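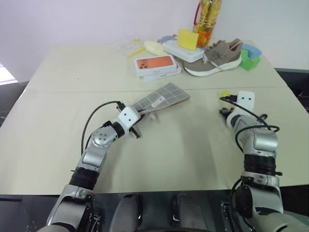
Left gripper on the near corner of the checkered cloth, right gripper waiting. The clutter at the back stays in for all runs.

Moving the grasp planner off the control thread

I have spent most of the spring on one piece of software, the process that decides where the two arms should take hold of a cloth and then gets them there. It is called Flisance, after nothing in particular. The version described in my December post worked in the sense that it completed tasks. It also stalled the control loop every time the planner had a hard query, and the arms would hold position for a moment and then catch up faster than I liked.

The old arrangement was a single process. Perception produced a mask and a depth estimate, the planner took both and returned a pair of joint trajectories, and the controller followed them. All three shared a thread pool. On an easy query nothing went wrong. On a difficult one, usually when both wrists had to come in low over the table, the planner took long enough for the controller to miss its deadline. I logged 2866 planning queries on the old build and 111 of them caused at least one missed deadline.

The new arrangement has three processes and a ring buffer in shared memory. The controller reads the newest complete trajectory and carries on with the previous one until a newer one is marked valid. If it reaches the end of a trajectory with nothing to follow, it decelerates along the last tangent and stops. Hedvig Eide suggested the tangent rule. My first attempt commanded zero velocity outright, and the joint drives objected.

Handover was the awkward part. A new trajectory is planned from a predicted state, and by the time it arrives the arm is somewhere slightly different. I now blend over 22 control ticks with a quintic in joint space. The blended section is not collision checked. I inflate the arm geometry by a small margin during planning to cover it, and this costs some reach near the table surface. The margin is a constant and ought to depend on speed.

Perception has changed less. The segmentation still treats a flat grey cloth with a grid on it as an easy object in the middle of the table and a hard one near an edge. The grid helps with orientation, as two families of parallel lines give a usable angle even when half the outline is hidden by a gripper. The small white label does not help. Its outline was being proposed as a separate corner, so corner candidates are now rejected if they lie inside the convex hull of the cloth mask. A label hanging past the hem will still get through.

The background objects caused one real bug. The static obstacle map was built from a single depth capture, and clear plastic returns very little usable depth. The planner therefore believed there was free space where a bottle stood. Njål Engström found this by reading the voxel dump, which I should have done first. Obstacles are now taken from the colour mask as well and extruded upwards to a fixed height. It is crude and wastes volume above flat boxes, but the arms have little business back there.

On the new build I replayed 839 of the recorded queries against the simulated controller. No deadlines were missed. Median planning time went up slightly, which I put down to copying the obstacle map between processes. Skjelbred, our log viewer, can now draw the blend region in a separate colour, and that has saved me a good deal of staring at plots.

Still open:
Speed-dependent margin during the blend.
Cancelling a plan when the grasp is lost. At present the controller finishes the trajectory with nothing in the gripper.
The clock offset between the left and right arm drivers, which drifts after a long session and is corrected only at start-up.

The ring buffer code is in the Kesdale repository under transport. The tests for it need two free cores or they time out.

Posted May 2, 2021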